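Dranley Apartments, maintenance system
Ticket: Unit 6, leak controller shuts off water overnight
Opened: October 13, 2019
Category: Plumbing / controls
Equipment: Kala leak controller, Tudose inline flow meter, motorized shutoff valve, Stokton electric water heater
Status: Closed, monitoring

Reported problem

Tenant in unit 6 reports no water in the morning. Kala panel in the hall closet shows a red light and the message CONTINUOUS FLOW, VALVE CLOSED. Tenant presses Reset, water comes back, and the same thing happens the next night. No wet spots reported. No fixtures heard running. Unit below reports no stains on the ceiling.

The alarm has only ever come in while the tenant was asleep. It has not come in on nights when the tenant was away.

Entry: first visit

Reset the controller and pulled the event list from the panel menu. Every shutoff has the same cause code (continuous flow). None are from the floor probes and none are from low battery. The rule that trips is the long timer: flow seen without a break for 40 minutes. The short timer for high flow has never tripped.

Settings as found:
Continuous flow timer: 40 minutes
Alarm pulse limit: 400
Mode: Home, changes to Night on schedule
Floor probes: kitchen sink, bathroom, heater pan
Probe test: pass on all
Valve test: closes and opens fully, no grinding

Meter is mounted after the shutoff valve and before the tee that feeds the heater. Arrow on the body points the right way. Wiring to the Kala panel is the factory cable, no splice.

Closed every angle stop in the unit and watched the flow screen. Reading went to zero and stayed there. Opened them one at a time and still had zero at each one. Put dye in the toilet tank, no color in the bowl. Washer hoses and valves OK.

Left settings as found. Asked tenant to leave the panel alone after the next alarm and call so the screen can be read before it is cleared.

Entry: second visit, bathroom and kitchen

Alarm again overnight. Panel not reset this time. Live flow screen was not usable with the valve closed, so opened the valve by hand and read it. Flow screen jumped between zero and a very small number, then settled to zero within a minute.

Checked for hidden leaks before going further with the controls. Kitchen base cabinet clear. Moisture meter on the closet wall and the wall behind the tub valve, no reading above the rest of the apartment. Went over the bathroom floor joints with a cloth.

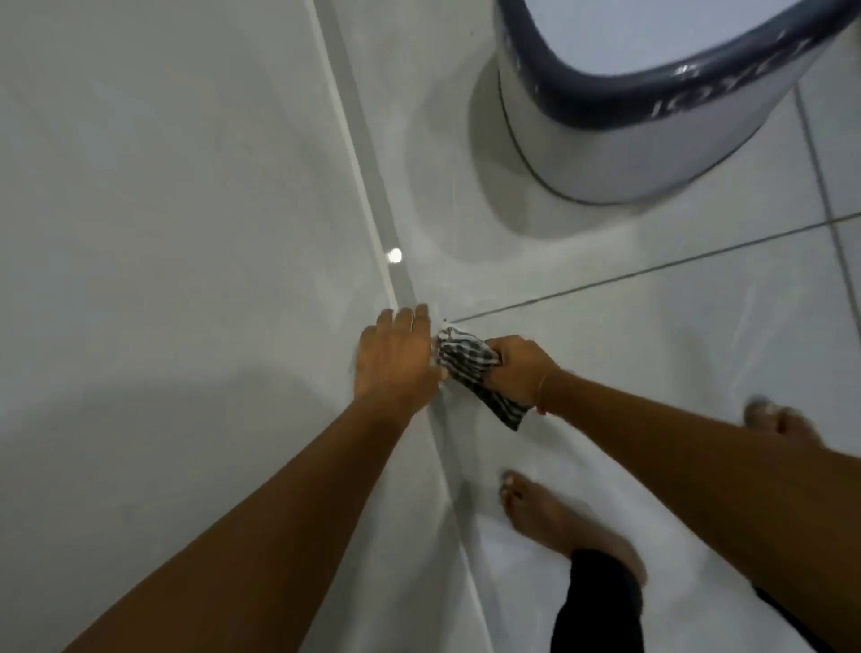
Unit 6 bathroom, cloth on the floor tile at the grout joint.

No water found at the floor. Grout is not part of this complaint in any case. Water on the floor from the shower would not show on the meter as flow after the shower is off, and the floor probe has never alarmed.

Pressure test: gauge on the laundry bib, all fixtures off, valve closed at the meter. Gauge held with no visible drop through the rest of the visit. A leak large enough to trip the long timer would have pulled it down in that time. Supply side of the unit is tight.

Working theory at this point was a bad meter. Requested a replacement from Tudose.

Entry: reply from Tudose support

Pasted from the web form, signature removed:

"The meter sends one pulse for each turn of the rotor. The rotor does not know direction. If water moves backward and forward past the meter in small amounts, pulses are sent both ways and the controller adds them. Please check for a working check valve, an expansion tank with proper air charge, and any pump on the hot side. Please also confirm controller firmware."

Replacement meter not approved until those checks are done.

Entry: firmware

Kala panel was on release 5. Current is release 6. Read the notes for 6 before loading it. They list a fix for the clock after a power loss and a change to the text on the probe screen. Nothing on pulse handling. Loaded it anyway to have an answer for Tudose.

First try stopped partway with UPDATE FAILED, RETRY. Panel was on the hallway Wi-Fi, which is weak inside the closet with the door shut. Propped the door open and the second try went through. Settings were kept except the schedule, which went back to default. Re-entered the schedule.

Alarm came in again that night. Firmware ruled out.

Entry: third visit, heater and expansion tank

Stokton heater sits in the same closet as the panel. Expansion tank is on the cold line above it. Tapped the tank: dull sound from top to bottom, should ring hollow on the air side. Pressed the air valve pin and got water, no air. Bladder has failed and the tank is full of water. It is doing nothing.

With no air cushion, each time the heater fires the water expands and has to go somewhere. A working check valve would hold it in and pressure would climb until the relief valve opened. Relief valve has not opened (pan clear, no scale on the discharge pipe). That points to the check valve letting water back through the meter toward the building main.

Test to confirm: turned heater up so it would call for heat, all fixtures off, watched the flow screen.

Heater off: zero, steady.
Heater on: small readings after a short delay, with gaps.
Heater off again: gaps get longer, then zero.

Repeated with the cold stop to the heater closed for a short time, element off. Zero the whole time. Opened the stop again before restoring power to the heater. Do not run this test with the element live.

This also fits the nights. The heater is on a timer to use the cheap rate, so it does nearly all its work while the tenant is asleep. When the tenant is away there is little to reheat, the element cycles are short, and the long timer does not fill.

Same visit, tenant asked about the tub joint, which is on the turnover list for this building and not on this ticket. Looked at it while the heater was coming up to temperature. 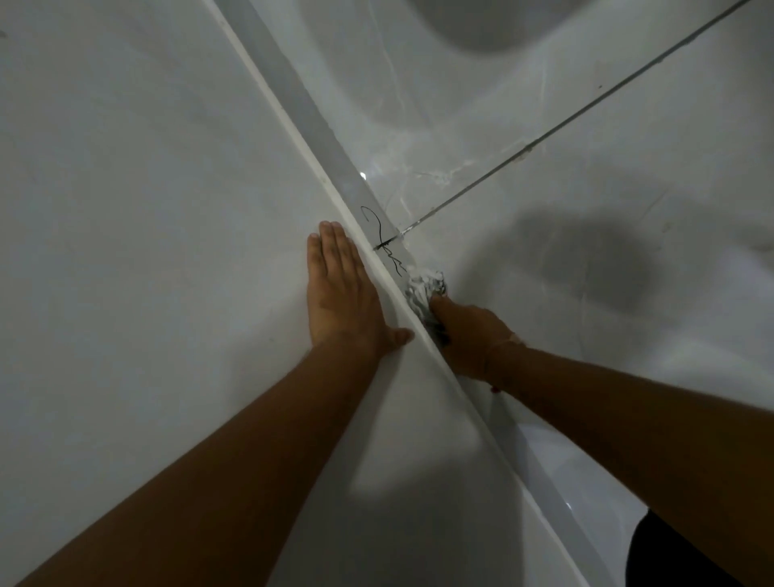 With the heater back at its normal setting, took the check valve cap off. Flapper was hanging open on a piece of pipe scale. Cleaned it out, but the seat is worn and will not seal for long. Needs a new one. Neither part was on the truck. Ordered check valve and expansion tank.

Temporary setting until parts arrive: long timer turned off in Night mode only. Floor probes and high flow rule left on. Tenant told in writing that a slow leak at night would not be caught during this period.

Entry: parts in, repair

Shut off power to the heater at the breaker and confirmed at the element. Closed unit main and drained the cold side down below the tank connection.

Replaced expansion tank. Set the air charge to match house pressure with the tank empty, before connecting it. The old tank had no strap and was hanging on the fitting alone. Added a strap to the wall.

Replaced check valve with the same body size. Old one kept for the shop shelf and tagged with the ticket.

Refilled, bled air at the tub and then at the kitchen, restored power last. No drips at the new joints after heat up.

Ran the same test as before:
Heater off: zero.
Heater on: a few pulses at the start, then zero for the rest of the cycle.
Heater off again: zero.

The pulses at the start are normal for a check valve seating and do not come near the 400 limit.

Turned the long timer back on in Night mode. Put the heater timer back on the tenant's schedule.

Entry: follow up

Tenant reports water on every morning. Event list read from the panel on the next filter round: no continuous flow entries after the repair. One entry for PROBE WET, kitchen, cleared by tenant, explained as a mop bucket.

Request to Tudose for a replacement meter canceled. Meter is good.

Notes for other units

Same heater, same tank model and same age of check valve in the rest of the building. If a Kala panel reports continuous flow at night with a tight pressure test, check the expansion tank before anything else. Tap it and press the pin. It needs no tools and would have saved the firmware visit here.

Do not raise the 400 limit or stretch the timer to make the alarm go away.

If the pin gives air but the charge is low, top up with the water side drained. Topping up against house pressure gives a false reading on the gauge.

Tub joint item moved to the turnover list under unit 6. No further action on this ticket.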